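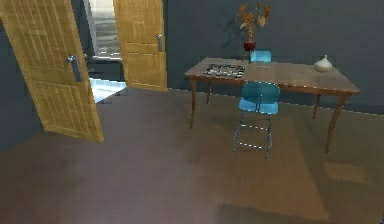 Jolton Flat Matt in Evstead Slate, five-litre tin

Reviewed by Xiaoyan Zeng

I have used Jolton's trade emulsion before and got on with it, so I paid £80 for a tin of the Flat Matt when I wanted a dark colour for a bedroom and the dining room. The shade is Evstead Slate, number 826 on the card. It is a dark grey with blue in it, and the blue is stronger than the printed card suggests. Buy the tester first.

The paint is thick and needs a good stir. I used a medium-pile roller for the walls and a Floso angled brush for the edges. It does not spatter much. The first coat looked terrible, with patches and visible roller lines, and I nearly rang the shop. The second coat sorted most of it. Over white walls you will need a third coat behind doors and around sockets, where the brush leaves it thinner. The tin says it covers 25 square metres. I ran out sooner, so allow extra.
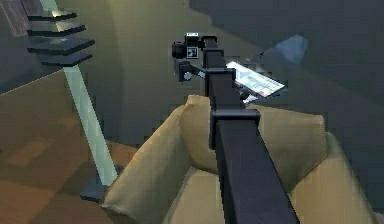
Sheen is the main reason to pay more for this tin. Cheap dark paints go shiny wherever you touch them up, and this one mostly doesn't. No dark surface is completely free of it, however flat it is supposed to be. Look along the lowest section of the black arm and there is a faint grey highlight on the flat top face, even though the finish is matt. My walls do the same beside the window in the afternoon, and any bump in the plaster shows up. Fill and sand properly before you start.

Marks are the weak point. Jolton claims 3,000 scrubs on the label, but a damp sponge left a pale smear by the light switch after one go. It faded overnight and was still there if you knew where to look. I would not put this paint in a hallway or anywhere with a pushchair.

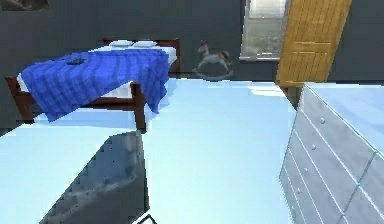 Colours to go with it took some working out. Cream looked dirty next to it and pale grey looked like undercoat. Plain white bedding is fine, and so is a strong blue. A royal-blue plaid blanket and white pillows hold up well against dark slate walls, and a reddish-brown wooden bed stops it all getting too cold. If you like pine, try the tester next to it before you commit.

Drying time is given as two hours. Mine needed four in February with the heating on low. The smell had gone by the next morning. The lid bent when I opened it and no longer seals, so the leftovers are in a jam jar.

Four out of five for a bedroom, two for anywhere busy.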